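Notebook, bench 2, February
Chore trials, bags and liners

Started at 8:40. Kazuhiro Shibata and I split the day: he ran the learned policy on the arm in the morning, I collected by hand before and after. Noboru Honda reviewed failures from his desk and sent notes, which I've copied in below where they matter.

The question from the Virkdale people is still the same one they asked last fall. They clean offices and small workshops, and they want to know which parts of a closing-up shift a machine could take over now. Wiping flat surfaces we can more or less answer. Picking up hard objects from a clear bench, yes, slowly. Bags we keep putting off, and bags are most of the job. Every bin has one, every delivery comes in one, and half the small parts in the shop are stored in one.

Policy going in was the Zoto checkpoint, trained on 3124 hand-collected episodes. Only 800 of those have any film plastic in them, and most of the 800 are a bag lying flat. Kazuhiro ran 46 trials: find an edge, pinch it, lift, hold for five seconds. 39 got a pinch of some kind. That number looks better than it is. A pinch in the middle of a wrinkle counts under our current rule, and you can't do anything useful with it afterward, because the opening of the bag ends up folded inside the bunch.

We agreed to change the scoring starting tomorrow. A success has to be a grasp on or next to an edge, with the rest of the bag free to open. Kazuhiro will rescore this morning's set from the recordings so we have something to compare with.
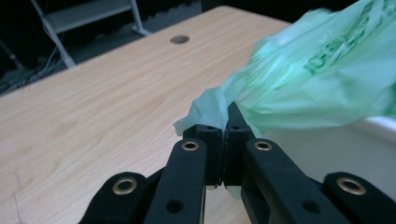 For collection I've been trying to slow down the close. When I shut the fingers fast, the film slides out ahead of the tips and I get a second attempt in the episode, and then the policy learns to make two attempts. Closing slowly with the tips already touching the plastic works better for me. Also better to come in along the edge than straight down on it. None of this is how I'd do it with my own hand. With my own hand I'd rub the film between finger and thumb until I felt two layers, and there is no rubbing on this tool.

Noboru's notes on the misses, shortened:

- Two were reach errors, arm stopped short. Calibration, same as last month.
- The other five touched the bag, pushed it, and closed on nothing. In all five the bag moved after the last replan.
- Suggests a shorter horizon for film. I agree, but it makes everything else jerky, so it should be a separate setting.

Lights: we tried it with the overheads off for part of the afternoon, since a closing shift often works that way. Thin plastic is hard to track in low light and the fast moves blur. I'd like more of these episodes anyway. If we only train in full light we'll find out about it at Virkdale's site, with their manager watching.

Matsuda liners came in, two thicknesses. Not opened yet. Zoltitz wants us to quote a time per bin, which I don't think we should give them. A person changes a liner in under half a minute, including knotting the old one. Our best run on lifting alone took longer than that, and we haven't tried knotting at all.

What I'd tell somebody who asked today: a machine can pick up a bag. It can't reliably open one, fit it over a rim, or tie it off. I would put opening next, then the rim, and leave tying out of the plan until the other two hold up.

To do:
Rescore the morning set (Kazuhiro)
Recalibrate wrist before the next run
New fingertip pads, current ones feel slick on film
Ask Noboru whether two-attempt episodes should be trimmed or thrown out
Write back to Zoltitz without a number

Stopped at 5:15. Arm parked, power off at the strip.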